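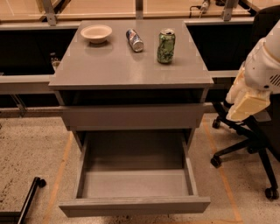 La cajonera gris con el cajón de abajo abierto, y encima el bol, la lata tumbada y la lata verde.

27 de agosto de 2023. Cuaderno del taller, brazo y cajonera

Bueno, hoy tocaba pelearse con el cajón de abajo y vengo con bastantes cosas que apuntar antes de que se me olviden (la última vez lo dejé para el día siguiente y escribí tres líneas que ahora no entiendo ni yo).

Lo primero, para Huia, que me lo preguntó por el chat: la lista de tareas de Basterberg sigue igual que en mayo. Abrir el cajón, coger lo de arriba, meterlo dentro, cerrar. El orden de los objetos me da lo mismo por ahora. Lo que quiero es que el brazo haga la secuencia entera sin que yo tenga la mano encima de la seta de emergencia todo el rato, que acabo con el hombro hecho polvo.

Los cajones no llevan tirador, el frente es liso, y ahí está la gracia del asunto. Rhys insiste en pegarles un asa impresa y santas pascuas. Yo me resisto un poco, lo reconozco, por cabezonería y porque la cajonera se la tengo que devolver a mi cuñada algún día. Lo de hoy ha sido enganchar el frente por el canto superior con la punta de la pinza, metiendo solo un dedo y tirando hacia atrás y hacia abajo muy poquito. En la versión vieja tiraba en horizontal puro y se escapaba casi siempre. Con la corrección nueva, de 14 intentos salieron bien nueve, ¡que para mí es una fiesta! Los cinco malos fueron todos iguales: la punta resbala, el cajón se queda a medio salir y el brazo sigue tan contento haciendo el recorrido completo en el aire.

Eso último hay que arreglarlo ya. Rakena (el script de secuencias, para quien lea esto y no esté en el grupo) no comprueba nada entre un paso y el siguiente. Propongo mirar la corriente del motor de la muñeca durante el tirón: si no sube, es que no hay cajón enganchado y se repite el paso. He grabado la corriente en todos los intentos y la diferencia se ve a ojo en la gráfica. Está en la carpeta compartida, en «tirones».

Velocidades. Empecé a 200 mm/s en la aproximación y me pareció una barbaridad con la silla tan cerca, así que la bajé a 172 y ahí se ha quedado. Para el tirón mucho menos, claro, eso va en el fichero de parámetros. Rhys, si vuelves a subirla, por favor déjalo escrito aquí, que luego me pego unos sustos tremendos.

Cosas con los objetos:

El bol va a dar guerra. Es bajo, con el borde ancho, y si la pinza entra en vertical lo pisa. Entrando inclinada lo pilla del borde, pero al levantarlo se ladea. Todavía no he probado a soltarlo dentro del cajón.

La lata verde, de pie, es la fácil. Ni la comento.

La lata plateada y azul la pongo tumbada y en diagonal adrede, para que el programa tenga que calcular el giro. La detección la encuentra bien, pero me devuelve el ángulo cambiado media vuelta de vez en cuando. Para agarrarla da igual, para dejarla colocada no tanto. Huia, ¿esto te pasaba también a ti con el modelo de Grorano o es cosa de mis etiquetas? Yo sospecho de mis etiquetas, que las hice de noche y con la radio puesta.

Las cintas naranjas del suelo son la referencia para colocar la cajonera, una a cada lado. No las despeguéis, ¡por lo que más queráis! Me costó una mañana entera sacar la calibración y, si la cajonera se mueve un par de dedos, la punta ya no cae sobre el canto.

También he repasado el soporte de Govska, el que compramos de segunda mano. Tenía juego en la base, apreté los cuatro tornillos y ha mejorado, pero yo le pondría arandelas nuevas. Me apunto traerlas.

El registro se llena rapidísimo: a 2.000 líneas por sesión el visor se me arrastra como una babosa. He quitado los mensajes de la temperatura, que no los mira ni el gato. Si alguien los necesita, es la línea comentada al principio del fichero.

Pendiente:
- comprobar la corriente en el tirón y repetir si no engancha
- soltar el bol dentro del cajón, con el cajón vacío primero
- cerrar el cajón empujando con el lateral de la pinza (Rhys dice que con el puño, ya veremos)
- arandelas
- revisar las etiquetas de la lata tumbada
- decidir lo del asa impresa, venga, lo hablamos

Dejo el brazo apagado y la llave del armario en el gancho de siempre. Mañana no puedo ir, así que si alguien quiere probar lo de la corriente, adelante, la rama se llama «tiron-suave».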